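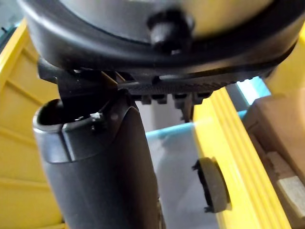

Figure 2. View from the wrist camera during the open-day session. A dark tube stands below the bracket, with yellow and light blue storage items behind.

Robotics > Field Reports
15 shares | 2 comments

4.2 Demonstration at Fultwood

The Funoreo arm was shown to 54 visitors in the Fultwood hall. Each group watched one handling task and could follow the wrist view on a side monitor. We kept the storage items close to the work area - the same layout as in our August trials - so that the background stayed cluttered. Visitors asked mostly about speed and safety.

Related items
Dovhaniuk gripper: bench tests
Ultow open day notes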